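Against the Full Rack

Most advice on washing up concerns the washing. The drying stage gets a sentence or two, usually to the effect that air is more hygienic than a towel, and the reader is left to stack things however they fit. I think the stacking deserves more attention than the soap.

A rack with upright prongs is a spacing device. It keeps wet surfaces apart so that water can run off and air can follow it. Put two plates in one slot and they meet across most of their faces, with a film of water held between them. That film has almost no exposed edge and dries very slowly. In my own kitchen at Fodside, a single dinner plate in August takes about 18 minutes to lose its visible water. I have found doubled plates still damp after 2 hours.

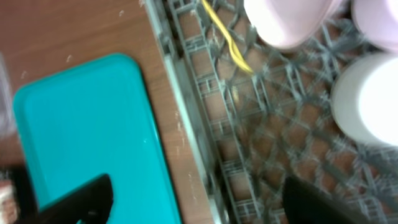
Ó Gríofa

Flat items with a raised rim are the next problem. A plastic tray laid flat on a wooden counter can hold a shallow pool if it is face up, and traps moist air if it is face down. Plastic also stores little heat from the wash water, so it gets less help than china does. Stand it on edge with one corner lowest. The water collects at that corner and drips, and a wipe there finishes the job.

The wood matters too. I have no objection to a rack standing on a wooden counter, but I do object to leaving it there for days on end. Lift it, dry underneath, put it back. Oil on the surface slows the water down — it does not stop it.

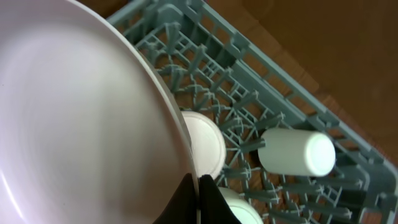 Large plates should go in first, at the end farthest from the hand, so that nothing has to be lifted over them later. Cups and other hollow things belong where they can tilt. A cup set dead level upside down keeps a ring of water in the recess of its foot, and that ring ends up on the shelf or down a sleeve.

My rule is 6 plates to a rack and every second slot left open. This looks wasteful to anyone who bought a rack by its stated capacity. Mine, a Kasance, cost less than the Istoson it replaced and has wider slots, which I would take over extra places any day. If the load is bigger than the rack, wash in two rounds and put the first away before starting the second.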